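How Much Stuff Fits on a Shelf? My Term Project on Small-Space Storage

Dzifa Fiadzo, Design and Everyday Life module
May 23, 2026 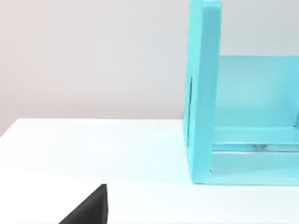 I moved into a student room last autumn that is so narrow I can touch both walls if I stretch, and that is more or less where this project came from. I wanted to know how people in rooms like mine decide where things go. Do they plan it? Do they just put stuff down and leave it there until someone visits? My tutor thought it was a bit thin for a whole term, but I talked her round, and I ended up with far more material than I could use.

What I did

I asked people in my halls if I could come round and talk to them about their shelves. I know how that sounds. I put a note up in the kitchen on each floor and expected silence, but 19 people said yes, which was brilliant (and also a lot of typing up afterwards). Each visit had the same two parts. First we had a chat, usually over tea, about where they kept things and why. Then I asked them to find me a few everyday items – scissors, a spare charger, a plaster, their tenancy papers – and I wrote down where they looked first.

Jairo Quispe from my course came along to the early visits to take notes while I asked the questions. After that he had his own project to get on with, so I did the rest by myself with my phone recording. You can really tell in my notes which ones are his, because his are readable.

What people told me

The first thing I noticed is that almost everyone talked about their shelves in terms of height. Eye level was for things they liked looking at, so plants, postcards, a nice mug. Anything low down was described as "the bottom bit", usually with a sigh. One girl on my corridor had her whole food supply on the lowest shelf and said she only ever ate what was at the front of it. She had found a bag of lentils while we were talking and was really pleased about it!

Open shelves against closed cupboards turned out to be the big argument. I had assumed people would prefer cupboards because you can hide the mess, and quite a few did say that. But when I did the finding task, people with open shelves went straight to things much more often. People with cupboards opened one door, then another, then went back to the first one. A lad upstairs told me he had bought the same glue twice since Christmas. He keeps it in a cupboard. Well, he keeps both of them in a cupboard.

Tenancy papers were hopeless across the board. Hardly anyone could put a hand on them, whatever kind of furniture they had. I now keep mine in a folder by the door, so I got something out of this for myself.

Colour came up too, which I hadn't put in my questions at all. Several people had painted their furniture or wanted to, and they spoke about the painted pieces quite differently, as if those were properly theirs and everything else belonged to the halls. I wish I had asked about it from the start. By the time I spotted the pattern I was past the halfway point, and I didn't think it was fair to add a question for some people and leave it out for the others.

The trial

For the practical part I had to try out an idea and see if it made any difference. I called mine Gbeho, and it's a very simple set of rules for one shelf unit. You sort your things by how often you reach for them, you give the daily things the easiest spot, and you leave one space with nothing in it at all. That last rule is the one everybody argued with. When you have so little room, leaving a gap feels like madness.

Two people tried it with me for a fortnight, and I did it as well. I was bad at it. My gap had a hairdryer in it by the first evening. The other two did better, and both of them said the gap ended up being the place for whatever they were in the middle of, like library books due back or a half-finished letter, so those things stopped landing on the bed. One of them has carried on with it. The other gave up when her sister came to stay and needed somewhere to put her clothes, and I can't really blame her.

Problems

My group was all students, all in the same building, and mostly people who already knew me a bit. They may have tidied up before I arrived (one definitely had, I could smell the polish). The finding task was also a bit rough, as some people got the giggles and I stopped writing for a moment. I'd do a quick practice item next time so that everyone settled down first.

I also spent too long on reading. I had 700 lines of notes on the history of bookcases, and it was all lovely, and nearly none of it is in here.

What next

I'd like to go back in July, when a lot of people are packing up, and ask what they are taking with them and what they are throwing out. I think you would learn a lot about a shelf from watching somebody empty it. I'd also talk to people who share a room, as two people using the same set of shelves must come up with some sort of agreement, even if they never say it out loud. Jairo shares with his brother and has already offered to be first.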